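讲稿备忘 组内分享 2022-12-12
题目:仿真里攒示范数据,我们踩过的坑
(讲二十分钟,留时间提问。慢一点说!)

开场别念标题。直接问:在座谁自己遥操作过一整个下午?举手的人应该懂我要讲什么。

背景两句带过。Grumport 这个项目,要学的是桌面上的抓取和放置。真机太慢,先在仿真里录。6月开始录,到现在能用的示范161条,录了222条。差的那些去哪了,后面讲。

先说腕部视角。策略看到的就是这个,指尖永远在画面下方,手指张开的时候中间那块桌面才是它最关心的地方。大家平时看第三人称习惯了,第一眼会觉得别扭,停五秒让他们看。 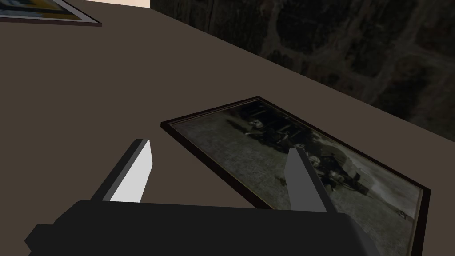

图1 腕部视角,手指张开,右指压在相框一侧的画面上

讲:扁的东西难。相框平躺,边框薄,从上面夹基本没戏,得找边。操作员每个人找边的办法都不一样,有人先推到桌沿,有人直接从角上下手。策略学到的就是几种办法的平均,平均出来哪种都不是。

解决:Jocelyn Fortin 写了一页操作约定,同一类物体只许一种抓法。不漂亮,但有用。约定改过两次,旧版录的全部打标签,不混着训。(这里如果有人问为什么不用多模态的策略,说后面有一页,别展开)

下一个,小东西。
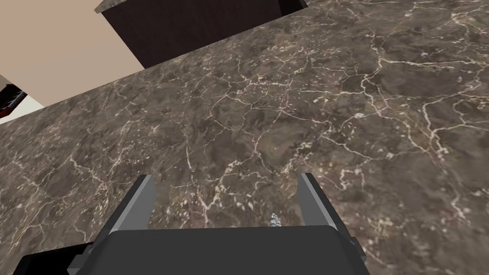
图2 大理石台面,两指之间有一个很小的银白色物件

小物体加花纹台面,最头疼的组合。深浅的纹路跟物体高光混在一起,下采样以后更分不清。Socorro 的建议是分辨率先别降,把裁剪框跟着指尖走。试了,训练慢不少,但是值。
另外:标注的时候看不清是什么,就写“小物件”,不要猜。之前有人猜了个名字,语言指令跟着错,查了两天才查出来。

数据怎么切。重点页,慢讲。
一条示范不是从按下录制开始算。前面操作员在发呆、在调手柄,这些都要切掉,不然策略学会发呆。切点规则:末端速度第一次过阈值,往前留半秒。结尾松手之后留一秒。
Patrício 那个切分脚本可以直接拿来用,路径写在共享文档里,有个老bug,最后一帧会重复,记得删。

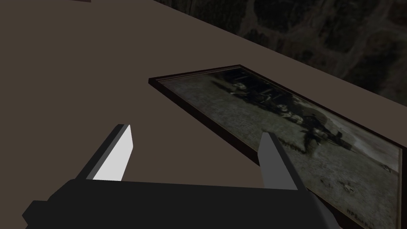
接近段和抓取段我们是分开存的。接近段要的是多样,起点随机、朝向随机;抓取段要的是一致。混在一起采的时候两头都不讨好。像现在屏幕上这种时刻,右指已经到相框左边缘上方,左指还在空桌面上,偏一点点后面就全不一样,所以抓取段的切入点宁可早不要晚。接触以后的帧我们加了权重,Galent 的人问过权重多少,说还在调,别给数。

失败的数据。
222减161,剩下那部分没扔。分三类:夹空的,碰倒东西的,操作员自己放弃的。夹空的最有用,后面接一段恢复动作就成了正样本。碰倒的留着做判别器。放弃的目前没想好怎么用,有想法的会后找我。
提醒大家:失败原因当场写,过一天操作员自已都记不得了。

视角这件事再说一点。腕部相机跟着手转,手腕一歪整个世界就歪了,墙啊台子啊全是斜的。早期我们把大角度的帧当脏数据滤掉, 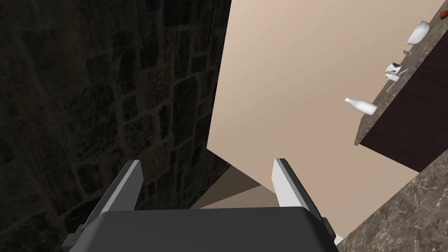
滤完以后策略一歪就不会回正,因为它根本没见过。后来全放回去,还专门补录了108条从大倾角起步的短片段,不算在前面那161里(一定要说清楚,上次有人加错了)。补完以后回正明显稳了,曲线在下一页。

场景随机化:台面材质、墙、地面纹理都换,物体摆放也换。光照目前换得少,算个欠账。Karcombe 那套资产的许可还没回复,回复之前别往外发模型。

还没做完的:
多操作员之间的风格差,现在只靠约定压着
语言指令太单调,全是“拿起某某”,下个月改
真机对齐,一条都还没跑,被问到就照实讲

要人!会用手柄就行,半天上手。报名找 Socorro Mosquera,时段表在门口贴着。

提问环节。备用答案:录一条平均多久→看物体,扁的最慢;为什么不用脚本自动生成→试过,动作太整齐,换个台面就垮。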